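About Plokesus

We help small stores, canteens and school shops plan and pay for robot equipment 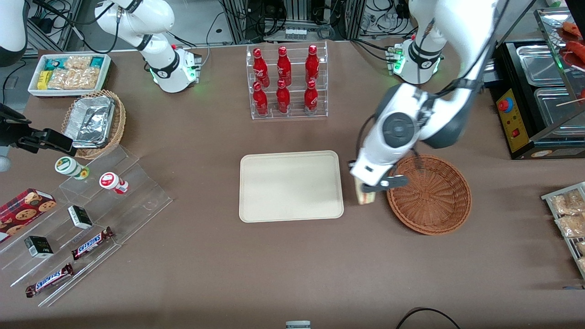 Two arms over a mock store counter. The gripper on the right is holding a sandwich, next to a round wicker basket.

Who we are

Plokesus is a planning and purchasing office for small counters. Kiosks, campus stores, staff canteens, the snack window at the rink. We work out what robot equipment a place can afford, what it needs before that equipment shows up, and what it'll cost to keep running in year two and year three. Then we write it up so an owner or a school board can say yes or no.

We don't build arms. We don't take a cut from anybody who does. Fees are flat and they're on the quote before we start.

Office and test room are both in Tilmont, same building, ground floor. Freight door round the back if you're dropping off a fixture.

What we do all day

Mostly lists. A buyer comes in with a number in mind and the number is nearly always for the arms. Fine, but the arms aren't the whole job. There's mounting. Grippers, and spare fingers for the grippers. Power at the counter, sometimes a new circuit. Shelving that an arm can reach into. Staff hours for training. Somebody to call on a Saturday.

We put all of it on one sheet, which we call the Moya sheet after the first store we did it for. It's 90 lines now. It was 9 when we started. Most clients leave half of it blank and that's OK, a blank line is still a line you looked at.

The test counter

We keep a counter set up because store goods are awkward. A bottle standing in a rack is one kind of pick. A jar on its side is another. Foil is trouble, soft bread is trouble, thin bags are worse. You can read a spec sheet all afternoon and not learn much about your own shelf.

So we lay out stock like the client's stock, in stands and baskets like theirs, and look at what has to change. Often it's the stand. A different stand is cheap. A different gripper isn't, and a third arm really isn't.

Clients are welcome to bring their own trays and racks. Please do, in fact. Label them with your store name, we've got a closet full of orphans.

How a plan goes

First call is free, half an hour. Have your counter measurements and a rough list of what sells.

Site visit next. We measure depth, height, outlets, door widths (a crate has to get in somehow), and where customers stand. We also ask who closes up at night, as that person ends up owning the equipment whatever the org chart says.

Then test counter time, booked by the day. Two days does it for a small store. Food warmers and anything with hot trays take longer to plan for - the clearances are different and your insurer will want to see them in writing.

Then the written plan. Three price levels: buy now, lease, or wait. We do recommend waiting, more often then people expect. If the budget's short we'd sooner say so in January than have you find out in the fall with a crate sitting in the hallway.

Last, if you go ahead, we handle the bid requests and read the replies with you. Line by line. Warranty terms especially, and what counts as a wear part.

Money stuff people ask about

Spares. Budget them in the same year as the purchase. Don't push them to next year's maintenance line, it gets cut.

Software. Ask if it's per arm or per site. Ask what happens to the equipment if you stop paying.

Floor and counter work. Gets forgotten constantly. Get your own contractor to quote it, seperate from the equipment bid, so you can see both numbers.

Leasing. Works for some schools with a fixed yearly budget. Read the return conditions. Who pays freight back?

Used equipment. Sometimes. Service history or we won't put it in a plan.

Grants. We'll help with the equipment section of an application. We don't write the rest of it.

Where we are now

We've written plans for 402 counters, more than 9 of them for the Woseo campus stores alone. A good share of those never bought a robot. They bought a better rack, or moved the warmer, or sat tight a year.

Our price book lists 977 parts and fixtures with current quotes. Clients get a copy with their plan. It's a plain spreadsheet, nothing fancy, sort it however you like.

We're a small office and we plan to stay that way. If you get the voicemail we're on a site visit, leave a number and the name of the store.

Visiting

Test room visits by appointment, weekdays. Closed shoes please. Parking on the side street, the front spaces belong to the bakery and they will tow.

School groups OK up to a dozen, but give us a couple weeks - we need to clear the benches.

What to send before a first call

Counter length and depth
Photo of the back wall with the outlets showing
Top sellers, and how each one is packaged
Budget year start and end
Who signs

No drawings needed. A sketch on the back of a reciept has worked before.

Page updated 19/01/2024

Related
Request the Moya sheet
Test counter day rates
Lease or buy: notes for school stores
Woseo campus stores - how the plan was put together
Measuring your counter
Fixtures we've stopped recommending
Directions to the Tilmont office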